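Folding Table: a picture collection of clothes being folded

README for the July release

Folding Table is a set of pictures of everyday clothes on a tabletop, somewhere between heap and neat stack. If you care about how a jacket gets from one to the other, welcome, we made this for you!
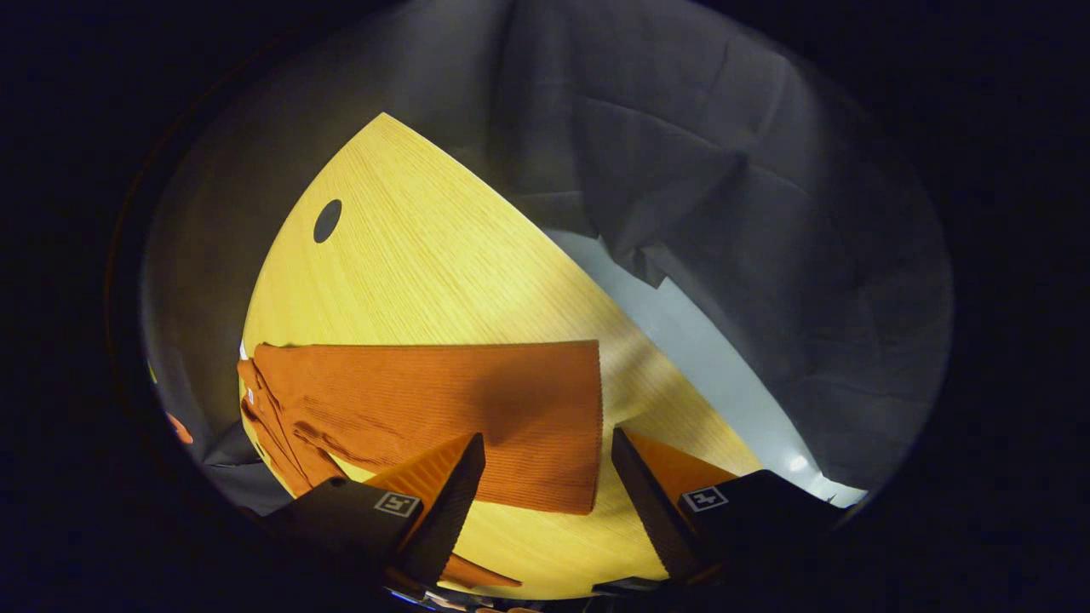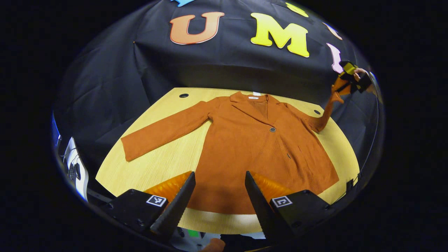
Drornovar, July

What you get

There are 1,274 pictures in this release, sorted into 16 kinds of garment. Each picture has one line in the notes file with the garment, the fabric as best we could name it, and a fold state. Everything was sorted and labeled by hand at Stalberg, our small textile studio, and then read through a second time by the people at Kavanagh, who fold for a living and had opinions (good ones, mostly).

The garment kinds run from dish towels and pillowcases up to coats. We kept plain things in on purpose. A dish towel is a lovely place to start because it has four corners and no surprises, and if your labels don't make sense on a dish towel they won't make sense on a blazer either.

Fold states

We use five words, and only these five:

heap: no clear shape, edges mostly hidden
partial: at least one panel lies flat, the rest is bunched or folded over
spread: the garment is open and you can tell what it is at a glance
folded: two or more deliberate folds, edges lined up
stacked: folded and resting on another folded item

A garment with one sleeve up and the body lying flat is still "spread". We went back and forth on this for a long time and had a separate word for it in the first draft. It made the notes harder to use, so the sleeve now gets its own column (sleeve_left, sleeve_right, with flat, raised, tucked or hidden). Left and right are as you look at the picture, never as the wearer would say it. Please read that sentence twice if you plan to join our notes with somebody else's.

Why ribbed fabric gets its own section

Because it's wonderful to look at! The ribs run in lines, and the lines tell you which way a panel is turned even when you can't find a collar or a cuff. In the first of the two pictures near the top, the orange cloth has a flat panel with a straight right edge, while the left side bunches up in folds over the rim of the table. We'd call that one "partial". The second has a rust-orange blazer laid out with its lapels showing and a dark button near the center of the front, so it goes under "spread", with sleeve_left flat and sleeve_right raised.

Ribbed pieces are also the hardest to name from a bunched view. A knit and a corduroy can look very much alike when all you have is a few folds. If we weren't sure, the fabric column says "ribbed" and stops there. There are 69 lines like that, and we'd love corrections on any of them.

Folding a blazer, the way our notes assume

People fold jackets in a dozen ways, so for the record, the notes follow this one:

1. Lay it face up, collar away from you, and smooth the front panels.
2. Pull each sleeve out straight before you do anything else. A twisted sleeve never gets better later.
3. Bring the sleeves in across the front, one over the other.
4. Fold the sides in to the width of the collar.
5. Fold the bottom up to the lapels, once.

We count steps 3, 4 and 5 as deliberate folds. Straightening a sleeve is not one.

Known gaps

Too many tops, not enough pants. Socks are thin on the ground, and the pairs are labeled as one item, which we already regret. Dark garments are underrepresented and their folds are hard to make out. There are no fitted sheets. We tried, and the labels came out as "heap" every time, even for the ones we were proud of.

Next up

The next release, working name Diltavico, is aimed at 2,000 pictures, with more pants, single socks and a proper set of scarves. If you have a garment you think would break our five words, tell us what it is. The wrap skirt suggestion was terrific and it's going in.

Changes since the first draft

"crumpled" merged into "heap"
sleeve columns added
button column dropped, too often hidden
spelling of "pillowcase" made the same everywhere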